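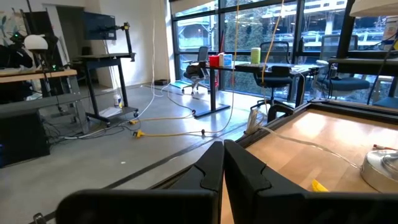 By Hafiz Tuhumury | Noltdale | Music and Learning | Updated 4.40pm

Noltdale's music service is to put its sight-reading course into every primary in the district from January, after a trial at two schools that teachers say went better than they'd hoped.

The course is called Sendik. Until now it has been used mostly by private piano teachers and one Saturday school in Mangundap. It teaches children to read notes by singing them first, then finding them on a keyboard, then writing them down. In that order, every time. No writing at all for the first 11 lessons.

A total of 148 pupils took part in the trial, aged seven to ten, at the Stestorgate school and at Noltdale Lower. Most had never had a lesson on any instrument. Each class got one session a week, plus a short sing-through at morning register, which the schools added themselves after the first fortnight.

The music service says 90 of those children can now read a simple tune in the treble clef, first time, without stopping. The rest are "somewhere along the road", in the words of its report, with the bass clef still a sticking point for nearly everyone. Left hand generally a problem. More on that below.

What the report doesn't say is how the children would have done with ordinary class music over the same stretch. There was no comparison class. The service was asked about this and said it would like one next time, if a school can be found that is happy to wait.

Teachers spoken to at Stestorgate were positive, on the whole. One said her class had gone from groaning at the word "scale" to asking for a harder one. Another liked it less. She found the early lessons slow and said the keener ones were bored by week four, particuarly two who already had piano at home. She ended up giving them the descant part so they had something to do.

The singing names have caused some argument. Sendik uses a fixed doh, so doh is always C whatever key the tune is in. Local choirs have long taught it the other way, with doh moving to wherever the key sits, and several choir leaders wrote in over the summer to complain that children would turn up having to unlearn it. The service's answer is that the two can live side by side and that plenty of musicians use both. The choirs are not convinced. A meeting was held, went on till gone nine, nothing settled.

Cost next. The district will pay for the licence and for teacher training in the first year. After that schools pay for themselves, and the figure being talked about is £600 a school each year, whatever the size. Small schools are not keen on that last bit. The head of one, with fewer than fifty on the roll, said it was a lot to find for three classes and asked if neighbouring schools might share. No answer yet. The service says it is "looking at it".

Keyboards are the other worry. The course can be done with one between two, but lessons drag if there are fewer than that, and several schools have only what's in the hall cupboard. A call has gone out for used ones in working order. Full size keys please, mains lead included, no toys. They can be dropped at the music service office on the Stestorgate road any weekday morning, side door.

Training for class teachers is two afternoons. No need to play anything. Those who went through it for the trial said the first afternoon was mostly singing, which put a few off, and that the second was far more use as it covered what to do when half the class is lost and the other half isn't. The service has agreed to swap some of the material round.

On the left hand: a set of extra bass clef lessons has been written and will be sent to the two trial schools first, before anyone else gets them. They start from the F line and work outwards instead of starting at the bottom. Pupils at Noltdale Lower tried an early version in the last weeks of term. Mixed results, says the report, and leaves it there.

Parents will get a letter with the songs for the first half term and a note on how to practise at home without an instrument. A short concert by the trial classes is planned for the spring, probably at Stestorgate as it has the bigger hall, though the piano there needs tuning and a date hasnt been fixed.

Schools wanting a place on the January training should reply to the music service by the end of this half term. Private teachers already using Sendik can sit in on the second afternoon free of charge, if there is room.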